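Enari Kitchen Simulation Package – Gallery

Home > Products > Enari > Gallery

Gorel offers Enari as a licensed simulation package for laboratories, schools of engineering, and product teams that develop two-armed household robots. The package supplies furnished kitchen interiors, a library of food items and tableware, and a set of task definitions that can be run on an ordinary workstation. This page presents the package from the viewpoint most customers work with each day: that of the robot itself.

Enari was first released as an add-on to our Womov task scheduler. It is now sold separately, and current Womov customers may add it to an existing license at a reduced rate. The object library holds 2317 items. Each may be placed by hand in the layout editor or assigned by the placement tool, which draws from a seed number so that a layout can be repeated exactly at a later time.

Customers often ask how the kitchens are prepared. Our staff build each room from a floor plan, then set the cabinetry, the counter surfaces, and the wall decoration. Window light may be changed by time of day. Objects are given mass and friction values before they enter the library, and a customer who disagrees with a value may edit it in the item's settings file.

Three license levels are available:
Classroom – up to 30 seats, standard kitchens only
Laboratory – unlimited seats at one site, all kitchens, layout editor included
Development – all of the above, with source files for the task definitions

The Xolalpa extension, planned for release in May, will add dining rooms and pantries. Laboratory and Development customers will receive it at no further charge. Classroom customers may request a quotation from the sales office.

A trial copy is offered for 30 days. It contains one kitchen and around 300 library items, and layouts saved during the trial will open in the full version. Requests should state the name of the institution, the intended use, and the operating system of the computers on which the package will be installed.

Gallery

Island counter, before a food preparation task – the knife and the black cutting board lie near the right gripper, and the left gripper reaches toward the plate. The green bell pepper is at the back corner of the counter.

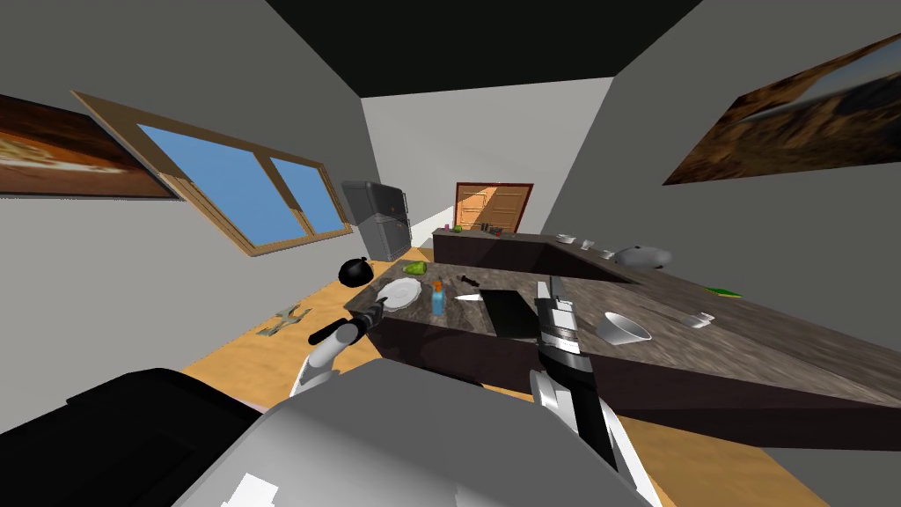
Layouts prepared in the editor may be exchanged between customers who hold the same license level. Files should be sent together with their seed number and the version of Enari in which they were saved. Questions about file exchange are handled by the support desk at Gorel, and questions about license transfer between departments should be sent to the sales office.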